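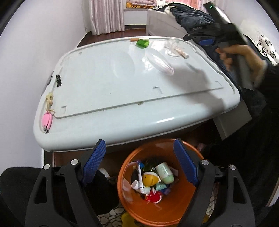
Small things pile up on any flat surface near a bed or a sofa, and a storage box lid is one of the worst places for it. The box is the right height, the lid is wide, and the rim keeps things from rolling off, so they stay. A coin purse, a nail clipper, a cup on its side and a couple of cigarettes can sit there for weeks while the box underneath never gets opened. The way out is to clear the lid in one go, with a waste bin pulled up right against it.

Bring the bin to the mess

Walking each piece of trash across the room is what makes a short job long. Put the bin directly under the edge you are working on. If it is already full, empty it first – a full bin sheds bottles and paper onto the floor as soon as you press anything down. A bin with a wide round mouth is easier to hit than a tall narrow one.

Work from one side

Start at the left or the right and don't skip around. Pick up one item, decide, and put it down somewhere else. There are 3 places it can go:

Trash: wrappers, empty bags, dried-up tubes, loose cigarettes.
Kitchen: cups, glasses, jars that can be washed and used again.
Keep: jewelry, beads, coins, clippers, anything with a cord or a key on it.

Use a shallow dish for the keep pile. We use an old Dandby saucer, but a jar lid does the job. Look inside clear bags before they go in the bin. Small earrings and spare buttons like to hide in the corners. 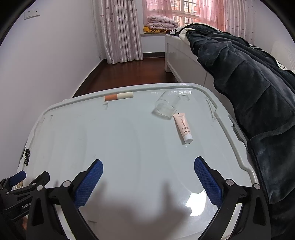 Nearly there: a clear cup, a pink tube and some beads still to sort.

Tubes and bottles

Squeeze a tube from the crimped end toward the cap. If something comes out and it still smells the way it should, it goes back to the bathroom. If the print has a date on it and the date has passed, throw it out. Glass and plastic bottles should be rinsed and sorted if your town takes them. Ours does, on Friday, caps off.

Wiping the lid

Molded lids have grooves and small recesses that hold dust and ash. A flat cloth slides right over them. Wrap a damp cloth around the handle of a teaspoon and run it along the inside of the rim, then around the latches. For sticky rings, lay a warm wet cloth on the spot for 4 minutes and wipe. Avoid scouring pads on glossy plastic – the scratches fill with dirt and won't come clean again.

Dry the lid before you put anything back on it, or better, leave it bare. If you need a place for a purse and clippers, hang a hook on the wall beside the box. The whole job takes almost 8 minutes the first time and less after that.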